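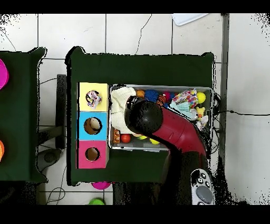
Start with the job before the robot. At Pletbridge we take back mixed toy sets from daycares and clinics, empty them into trays, and get every piece ready to go out again. I ran that floor for Cesteck before we had any arms on it, and I still run it. The work looks simple from the doorway. Then you look at one tray: basketball-patterned ball, spiky ball, knitted cloth, dotted paper, a duck, a wooden block, all lying across each other. The paper and cloth go into the boxes with the round holes. A person doing that barely thinks about it. The arm has to find an edge to grab first, and that one difference is most of what I want to talk about for 20 minutes.

Ask for a show of hands. Who has an arm or a picker on the floor now? Who has been told one is coming? Wait for the second group, they are slower to put a hand up.

What we told people, and what we got wrong

We announced the project in September at a shift meeting. I read from a sheet. The sheet said "support repetitive tasks" and it did not say whose tasks. By lunch the story on the floor was that the sorting tables were closing.

What I should have said, in this order:
Which step the arm would do.
Which steps it would not do.
Who would work next to it, and whether their pay grade changed.
When we would look at it again.

We did get to all of that, two weeks later, after Ansel Esposito stood up in the break room and asked for it. Ansel had been sorting longer than anyone else there. Say this part slowly. 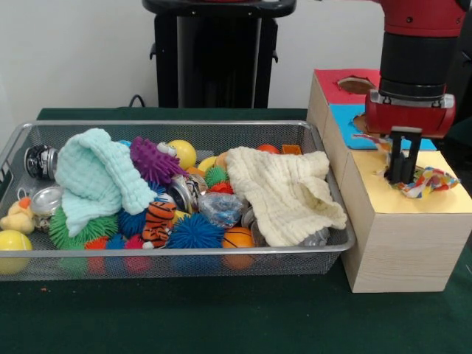 The step we picked was the cloth and paper. Soft items slow down everything behind them, because they cover the hard toys and catch on the spiky ones. The plan was that the arm would clear them and a person would then sort what was left, clean it, and check it against the set list. On paper that is a clean split. In practice the person watches the arm, takes over when it misses, and does their own job in between.

We logged stops for the whole first month. The total was 1,469. Most were short, a few seconds and a button. But every one needed somebody to look up from what they were doing. Our sorters were more tired at the end of a shift than before, and they had handled fewer pieces. The weekly report showed only the second number, so for a while management thought things were going fine and the floor was taking it easy.

If someone asks about injuries: none. Sore wrists went down, complaints about eyes and headaches went up. I don't have a good figure for either one, so don't give one.

Changes that helped

1. One person minds the arm and does no sorting during that time. We rotate every two hours. Cletus Montoya set up the rota and people may swap slots without asking me.

2. The minder can stop the arm for any reason and doesn't have to write down why. When we asked for reasons, people let it struggle.

3. Trays are filled lower. This was the sorters' idea. A heaped tray saves a trip for the person loading and costs more than that at the arm.

4. Training is done by sorters. Sfakianakis, who installed the line, gave us a good first day on controls and safety. After that, new minders sit with someone who knows the toys. 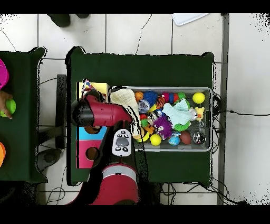
Pay and job titles

Expect questions here, leave room. Minding was added to the sorter job with no change in pay at first. I thought that was fair since it was lighter work. It isn't lighter, it is different, and people were learning something they could take to another employer. We now pay a supplement for minding hours. It took longer to get approved than the arm did.

No one was let go. I want to be straight about that - three people left in the first year and we replaced one of them. So there are fewer sorters than before, and the floor knows it. If you present at your own site, don't say "no job losses" and hope that no one does the subtraction.

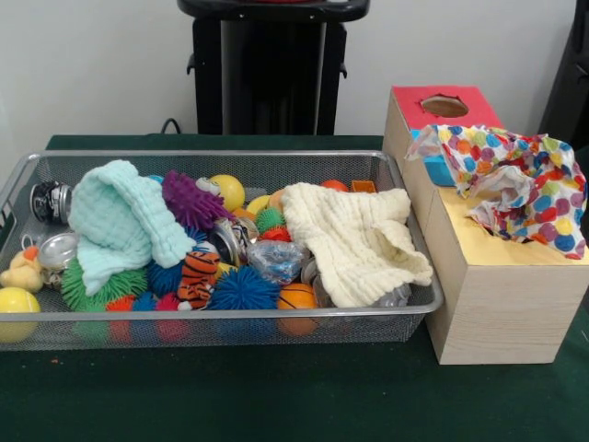 Ansel is a trainer now and likes it. Two others tried minding and asked to go back to full-time sorting, and we let them. I had assumed everyone would want off the tables. Some people like finding the pieces, getting a set complete, closing the lid. When you hand part of a job to a machine, ask which part they would keep. We asked after the equipment was bolted down.

Where we are today

Stops are down. On a good shift the arm clears over 97 trays, and on a bad one, when a lot of thin paper comes in, we turn it off and do it by hand. Both are in the plan.

The Grivville site gets its line next. Their sorters came to us for a day each before anything was ordered, and they sent back a list of objections. Read two from the list if there is time: the noise near the phone, and who covers breaks.

Handout is the rota and the blank stop log. Copies by the door. Take questions.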